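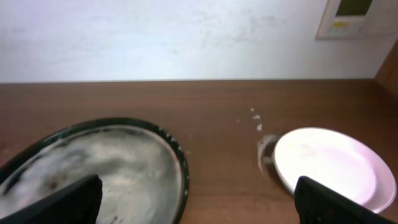 Robotics in Practice, Unit 5
Notes on the visit to Ongart, Rasasdale

Read these before the seminar on 7 January and bring your own visit notes. If you missed the trip, speak to Kelechi Onyeka about borrowing a set.

Background

The group was met by Wanpen Suksawat, who runs the manipulation work at Ongart. She gave a short talk and then handed over to Uthai Mahawong for the demonstration. The task on the day was kitchen work with a powder: a dark round tray with a white, flour-like layer in it, a white plate to the right, and a two-fingered gripper with a small camera mounted close to it. The software that plans the movements is called Voder. It was written in house and has been in use since September.

Why powder is hard

Most of the exercises you did in Unit 4 used blocks. A block has one position and keeps its shape when gripped. Powder has neither of these properties. It moves when touched, it sticks to rims and fingers, and the amount in any one place can only be estimated. Look at the tray: the layer is thick and white towards the centre and thin enough elsewhere for the dark base to show. A planner that treats the tray as simply "full" will get this wrong.

Spillage matters too. There were crumbs and a smear on the table between the tray and the plate. Uthai asked us whether these should count as a failed run. Opinions in the group differed. Ongart records spillage separately from success, so a run can pass and still be marked as untidy.

Points from the question session

Lighting. Glossy rims and plates give highlights which can be mistaken for powder. White powder on a white plate is the worst case.

Reach. The fingers take up a good part of the camera's view and hide what is directly under them. Voder keeps a record of earlier views to fill the gap.

Records. The team has logged 2,877 runs of kitchen tasks so far. Each is checked by a person.

For the seminar

Write one page on how you would measure a spill using only the wrist camera. State what you would count as a spill and what you would ignore. Buppha Sukprasert will collect the pages at the start.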